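News > Company > Product safety
14 shares | 3 comments

Rutine withdraws gripper update after crushed cups

Doswood, 31 December 2025. Rutine has withdrawn a software update for its home-help arms after a fault made some grippers close harder than they should.

The update went to 295 arms. Four customers in Durkdale reported crushed plastic cups. Nobody was hurt. The fault lies in the grip limit, which can be lost when an arm restarts partway through a job. Nkosi, which makes the gripper fingers, has checked the parts and found no defect in them.

Owners should switch off both arms at the wall and leave them off until the older software has been put back. This will be done remotely by the end of January. Light items such as cups are used in all our grip checks, and a restart will now be part of each one.
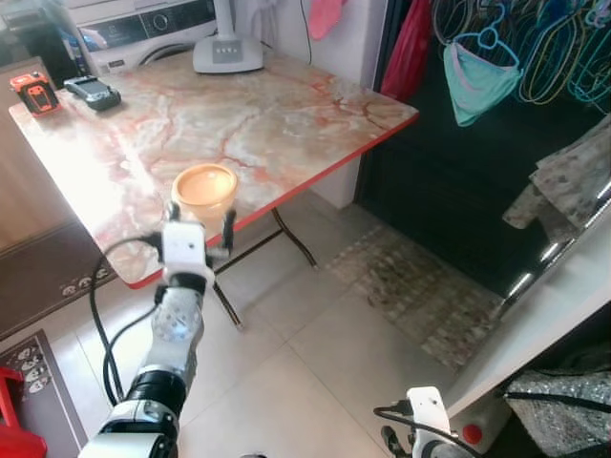 Customers who have lost items may claim through their usual Rutine account.

Comments (3)

Mine cracked two beakers. Still waiting for a call.

Does this affect the older single arm?

Switched off at the wall, thanks.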